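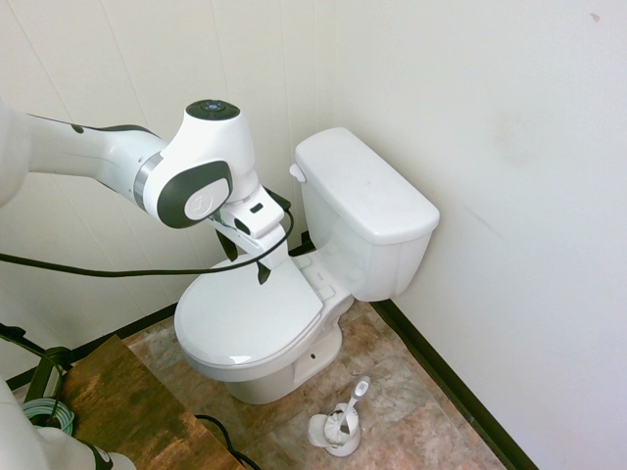 The Zarno arm over the closed lid, Friday afternoon.

I've had the Zarno bathroom kit on trial for more than 3 weeks now, and a few people have asked whether it's worth the monthly fee. I rent mine through Jerer, who deliver it, set it up and take it away again if you don't get on with it.

What you get is one arm, a two-fingered gripper, the cables and a tablet with the jobs already loaded. You find your own surface to put it on. Tapio Vuorinen from Jerer came out to the Dresdale house to do the install and was finished in two hours, including the part where you show it where the toilet is.

The job I care about most is the lid. It has to lift it, leave it up while the brush is used, and put it down again. With the standard fingers it managed 15 out of 16 tries last week. The one miss was a finger slipping off the front edge, and the lid dropped the last bit with a bang. There is a softer set of fingertips for sale but I haven't bought them.

Brushing is slower. It takes the brush by the handle well enough if the holder is where it was during set-up. Move the holder a hand's width to mop and it stops and asks for help on the tablet - fair enough, but you need to be in the house to answer.

My main complaint is the cable on the gripper. It hangs in a long loop across the front of the arm and I would like some clips for it. Halvorsen include them with their kit, which costs more and wants a wall bracket. I didn't fancy drilling into the panelling.

Support has been good. I rang twice and got a person both times.

I'm keeping it until December, then I'll see what the new price is. Next job to try is the flush handle, which is small and right up in the corner of the tank.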